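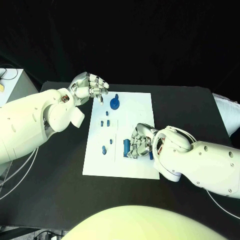
Braselum Technical Collection – Department of Bench Practice

Layout sheet (assembly)

A layout sheet is a flat, light-colored sheet or board placed on a work surface to hold small parts in a known arrangement before and during assembly. It is used in model making, instrument repair and the teaching of bench work. The sheet marks off a working area and makes small parts easier to find against a dark tabletop.

Construction

The simplest form is a single rectangle of white paper, usually set with its long side running away from the worker. Guide lines are drawn in pencil, lightly enough to be erased when the job changes. A vertical line divides the sheet into columns, and short horizontal marks set the rows. Stiffer board is used where parts have to be pressed into place, as paper creases under load and shifts on a smooth table. The Trnka pattern, introduced for classroom use, measures 600 mm on the long side and has 32 marked positions.

Parts

Small parts laid out on a sheet fall into a few common shapes. Cylinders and pegs are stored upright where their ends are flat, and on their sides where they are not. Discs are laid face up. Parts with a notched or toothed rim are picked up by the rim or by the faces, depending on the clearance to neighboring parts. A single strong color such as blue is preferred for training sets, since it contrasts with both the sheet and the table.
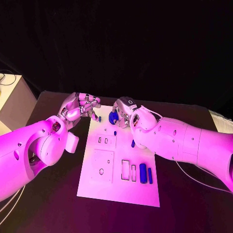 Spacing is governed by the grip and not by the part. A peg held between the fingertips needs little room on either side, while a disc with the fingers curled around it needs a clear area wider than the disc itself. Ambros Gasser's bench manual for the Brokari workshops gives 13 mm as the smallest gap between pegs and advises that the far edge of the sheet be filled first, so that the hands do not pass over finished rows.

Lighting

White light is standard. Under strongly colored light, a white sheet takes on the color of the lamp and can no longer serve as a neutral reference. Pencil lines may also lose contrast. Sorting by color is therefore done before the lamp is changed.

Variants

The Grindura sheet has a printed grid in place of pencil lines. Jarmila Šimko's catalog of bench aids lists 148 printed and hand-ruled sheets, most of them portrait format.

See also: parts tray, pegboard, shadow board

Last revised 5 Jul 2025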